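4.2 Where things that hang come to rest

We turn now to the part of the household diaries that gave us the most pleasure to read and, we must admit, the most trouble to code. The reader will recall from Section 3 that participants in Cabanatuan and Drancombe were asked to write down, over the course of an ordinary month, each time they put a personal object away after using it, and to say in their own words where it had gone. The diaries came to 3,494 entries once the blank and illegible lines had been set aside. Of these, 953 concerned what we have been calling hanging things: bags, caps, umbrellas, dog leads, aprons, headphones, and a long and rather lovable tail of objects such as a ukulele on a strap and a bicycle pump that lived on a nail.

We had expected hanging things to be the easy cases. A hook is a very plain instruction, after all, and a person who has gone to the trouble of putting one up has already made the decision that the rest of us make afresh every evening. In the pilot interviews people spoke of their hooks and stands with real affection, and one father in Drancombe took us on a tour of his (there were a great many, and he had made most of them himself out of old spoons). But when we set the diaries beside the interviews the picture became muddier. Of the 953 entries, 844 named a place that had been made or bought for the purpose, so the hook does do its work most of the time. What interested us was that the place itself would not stay put. A coat hook screwed to a door is where it is. A stand, a valet, or a little tree for mugs can be picked up and carried off, and people picked them up and carried them off far more readily than we had imagined.

Imelda Buenaventura, who read the Cabanatuan diaries in the first round, began marking these entries with a small penciled arrow, and the arrow eventually became our code "moved home." A moved home is a holder that has left the surface it was first given and has gone on being used somewhere else. The diarists seldom remarked on the move when it happened. They simply wrote "on the stand" one evening and "on the stand, by the wall" the next week, and only much later, when asked, would they say that the desk had filled up with papers or that a cousin had come to stay and needed the table. Genalyn Aquino, coding the same pages without sight of the first set of codes, had put most of them under "floor," and the two of us spent a long and very friendly Tuesday afternoon working out whether an object on a stand on a floor is on the floor or on the stand.

We decided, in the end, to ask the people who lived with the things, and their answers were wonderfully consistent. To them the headphones were put away if they were on their stand, wherever the stand might be. A bag dropped beside the stand was "left out," even if it was only a hand's width from the place where it would have counted as tidy. One participant put it so nicely that we have borrowed her words for the rest of the paper: "It's home if it's hanging." We therefore coded the holder first and the surface second, and we would gently recommend the same order to anyone using diaries of this kind, as it spared us a good many arguments afterward.

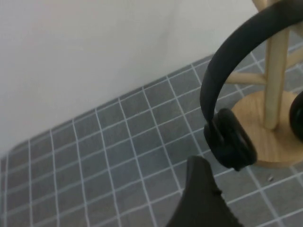 Figure 4. Over-ear headphones on a wooden stand with a round base, set on a tiled floor near a white wall. Coded "holder: stand; surface: floor."

There is a second matter which we touch on only briefly, as it is taken up at more length in Section 5. The floor has a poor reputation in the literature on tidying, and the Ulach checklist, on which our own first draft leaned heavily, gives any item found there the lowest score. We followed that rule for the first 2 weeks of coding and became steadily more uncomfortable with it. In rooms with few shelves the strip of floor along a wall was treated very much as a shelf would be. It was swept, it was kept free for certain things, and children were told off for leaving shoes on it. The Gekine form, which asks the householder to name the "keeping places" in a room before anything is scored, handled such rooms a good deal better, and we switched to it in October and recoded the earlier diaries from the beginning.

The recoding was slow work, and it did not change every household's result. In Drancombe, where most of the rooms had generous shelving, the scores hardly shifted. In Cabanatuan they rose, sometimes by a good margin, and the rise was greatest in the homes where one room served for sleeping, study and meals. We would be cautious about reading too much into the difference between the two towns, given that the Drancombe diarists also wrote shorter entries and were more inclined to skip the surface altogether. "Hung up," they would write, and leave it there, and we have treated those entries as missing for surface in the tables that follow.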